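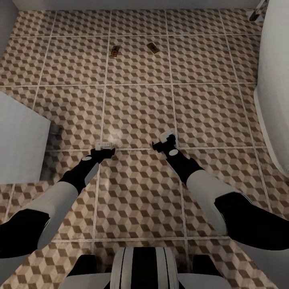
Sim view from above, both grippers hovering over the tile

ansel_p
Trying to settle our budget before I order anything. Quote from Indden is $901 for a pair of spare grippers, and Prurby wants $596. Would you pay the extra?

vkragh
I'd skip both for now! Keep running it in sim till you know what wears out (fingertips, in my case, $157 a set).

demetrio_i
Disagree. Our spares took until July to show up. Order early.

ansel_p
Ugh, ok. Does the $596 one include cables?

demetrio_i
Nope, mine were $188 more.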